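Section 5. When the arm stops with a processor in its fingers

Sooner or later every cell running the Ulla insertion routine will stop partway through, and the first time it happens you may feel a little alarmed. Please take a breath and leave the chip alone for the moment. The steps below take a few minutes, and they go best in order.

1. Press the stop button and wait for the arms to come to rest. Keep your hands outside the table until they do.

2. Write down the fault number from the screen. Fault 22 is a grip fault, and it's the one we hear about most. Check that the socket lever is up and the socket is empty before you go any further.

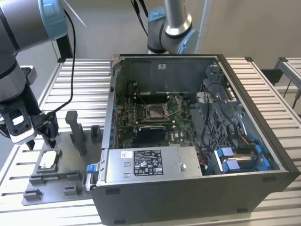

Réjean Thibodeau adds that he once cleared fault 22 from the screen without looking at the socket first, and spent the rest of his afternoon straightening pins. Do look first, he says, even when you're sure.

3. Switch to hand-guided mode at the slowest speed, 5 percent, and raise the arm straight up until the chip is well clear of the case. Go gently, and don't tilt the wrist.

CAUTION: Never open the fingers over the case. A dropped processor can ruin the socket and itself besides.

4. Look at the chip from the wrist camera view. A finger should be pressing on each side, and the chip should sit square between them.

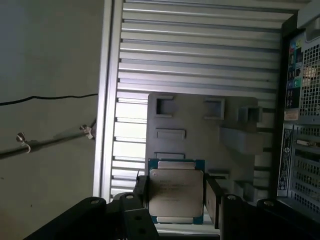

Figure 5-2. Processor held between the two fingers, wrist camera view.

5. If the chip looks crooked, take it back to its holder on the fixture plate, set it down, and let the arm pick it up again.

6. Once the grip looks right, bring the chip back over the case by hand guiding and stop above the socket. Wait 60 seconds for the force reading to settle, then press Resume.
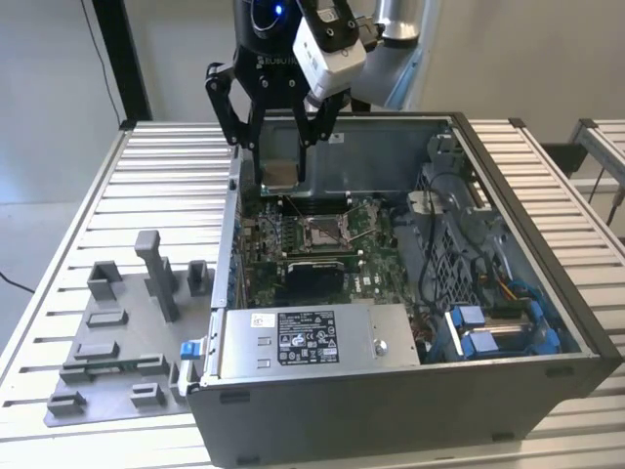 7. If fault 22 comes back on the same chip, shut down the cell and send the log to Isabelle Grewal at Waltadlow.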